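Slide 6: Storing neckwear

Speaker to allow four minutes. The Skikholm wardrobe store holds 183 ties, and creasing remains the most frequent complaint from borrowers.

Points to make:
Lay the tie flat and at full length before folding.
Bring the narrow end towards the wide end.
Place each tie in its own organiser box and close the lid.

A dark brown tie with a small pale blue motif, laid diagonally across the table. 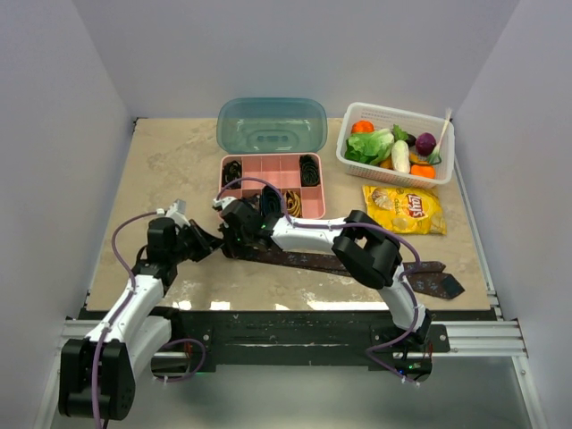
Slide 7: Labelling

Refer delegates to page 22 of the Dendano handbook. Take questions afterwards.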